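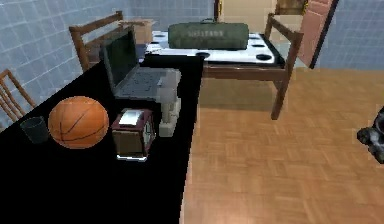 Notes for session 11: What does a simulated result tell us?

Reading: the Trirnus report, sections 2 and 4. Skip the introduction, it oversells.

The claim, in the authors' own terms, is that a pick-and-place policy trained entirely in rendered rooms "transfers" to real ones. Before you accept or reject that, write down what was measured. Most of the arguments in last year's class came from people using the word to mean different things.

What they did

The policy was trained on over 2,000 simulated episodes. Each one puts the robot in a furnished room, gives it a short written instruction and lets it run until it succeeds or times out. Rooms are varied by swapping objects, wall and floor textures, and lighting. The authors call this domain randomization, and it is a standard method. The hope is that if training covers enough variety, a real room will look like one more variation.

Where I start to worry

Variety of appearance is cheap. You change a texture file and you have a new floor. Variety of contact is expensive, and I see very little of it in the report. Take the desk in our rendered room. A basketball, a small cup and an open laptop ask very different things of a gripper. The ball can roll. The laptop has a hinge, or should have one. In many simulators a laptop is a single rigid shape, and you cannot tell which kind you have from a render.

The same goes for the duffel bag on the bed frame. A real bag sags when lifted, and the weight inside shifts. If the simulator treats it as a solid cylinder, a successful lift is a result about solid cylinders.

Rendering faults deserve a mention too. Look at the maroon box on the desk and the thin white outline along its lower edges. A network can learn to use a cue like that, and the cue will be missing in a real kitchen. I don't claim it does so here. I claim you need a test that would catch it, and section 4 has none.

The evidence for transfer

Two real rooms, both at the Barkside lab. The authors also chose the furniture. That is a demonstration, and a perfectly decent one, but the table reports it next to the simulated scores as if the two columns carried the same weight. The Vigfúsdóttir comparison we read in March used fewer training episodes and was far more careful here – it listed every failed grasp and said what went wrong.

For discussion

Pick one object on the desk and name the physical property you would least trust the simulator to get right. How would you check it without a robot?

Suppose the Zanunine baseline had been given the same randomized textures. Would you expect the gap in the table to survive?

What real-world result would make you drop the word "transfers" altogether?

Written answers, one page at most, are due Wed 22 May. Please don't summarize the report for me.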